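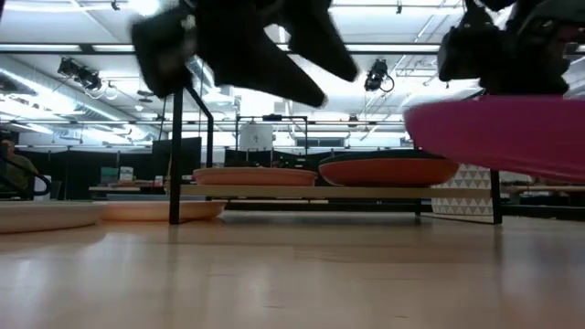 How far ahead does a passenger need to book a seat on a community bus?

Bookings close at noon on the day before travel, and a seat can be held up to four weeks in advance.

The question is the one most often put to Veronica Pop, who became manager of the Cadico community transport service in August 2020. Cadico provides door-to-door travel for residents who live beyond the regular bus routes, or who are unable to walk to a stop. In an interview for this newsletter, Ms Pop discussed the booking system, the recent changes to the timetable and the service's plans for the outer district.

"The noon rule has been in place for a long time and we have looked at it more than once," Ms Pop said. "Our schedulers use the afternoon to put the runs together. If a booking comes in at four o'clock, the whole northern run may have to be drawn up again, and passengers who have already been given a time would need to be called back."

Ms Pop said the service does keep a short waiting list for urgent medical travel. Passengers are asked to telephone the office, as the list cannot be reached through the online form.

The service carried passengers on 1,129 trips in its last reporting quarter. Medical appointments accounted for the largest share, followed by shopping and visits to family. Ms Pop said the office had expected shopping to come first.

"We had planned our midday runs on that basis, and it was the wrong basis," she said. "Clinics tend to book people early in the morning. We were short of seats at eight and had seats to spare at noon. The new timetable moves one vehicle to an earlier start, and the complaints about morning travel have dropped."

Scheduling is carried out by Diễm Mai, who joined the organisation from a freight company. Ms Mai said the work is similar in some respects, although freight does not mind waiting.

"A passenger who finishes at the clinic early would like to go home," Ms Mai said. "I ask people to ring when they are done, even if their return is set for later. Sometimes there is a bus two streets away. Sometimes there isn't, and I tell them so. Most people are content with a clear answer."

She added that passengers could assist the office by giving the name of the clinic entrance as well as the street address. The hospital has two entrances on different streets, and drivers are unable to leave a vehicle in either bay for long.

On the matter of fares, Ms Pop confirmed that the concession rate will remain unchanged. A companion travelling to assist a passenger continues to travel free of charge. She acknowledged that the wording on the printed fare card had caused some confusion and said a corrected card would be mailed to registered passengers.

Driver training was also discussed. All 21 drivers are required to renew their first aid certificate and to complete a refresher on securing wheelchairs. Vinh Từ, who leads the training, said the refresher had been lengthened at the drivers' own request.

"Chairs have changed," Mr Từ said. "The newer power chairs are heavier and the anchor points are in different places. Drivers wanted time to practise on several models before they met one at the kerb."

Asked about the outer district, Ms Pop said a proposal to extend the service past the river remained under review. The matter depends on a further vehicle, and the funding decision is expected in December. Until then, residents past the bridge may continue to register their interest with the office, and those already registered do not need to do so again.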